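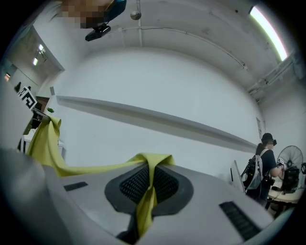 Chapter 4
Props and the Working Actor

A prop is anything an actor handles on stage, and learning to handle one well is among the great pleasures of rehearsal. New actors tend to worry about their lines and leave their hands to look after themselves, but audiences watch hands! Take a long piece of yellow-green cloth, pinched and twisted at one end until it gathers into a narrow strip. In one play it could be a scarf somebody can't bear to throw away, in another a bandage, in a third the river that two children have to cross. The cloth stays the same and the actor does the rest.

In this chapter we will follow a single production from the first prop list to closing night. The play is Moreck, a one-act comedy by Khadija Younis set in the back room of a tailor's shop. It has 4 actors, 24 props and one very busy table. Nearly every laugh in it depends on an object arriving in the right hand at the right moment, so it makes a wonderful play to study — and a slightly terrifying one to perform.

We start with reading. Before you touch anything, go through the script with a pencil and mark every object that is spoken about, picked up, passed along or hidden. Some will be in the stage directions. Others turn up only in the dialogue, as when old Kamath complains that his tea has gone cold and we realize he must have been holding a cup for two pages.

Next comes the rehearsal prop, a plain stand-in of the same size and weight as the real thing. Ask for these early. An actor who has mimed a suitcase for eight rehearsals will lift the real one as if it were full of feathers, and that habit is hard to break.

Words to know in this chapter: hand prop, set dressing, rehearsal prop, prop table, preset, business.

Before you read on

Choose an everyday object from home and bring it to class. Spend 20 minutes with a partner finding different ways to pick it up, put it down and give it away, without speaking. Write down which version made your partner most curious about the person holding it, and keep your notes for Section 4.1.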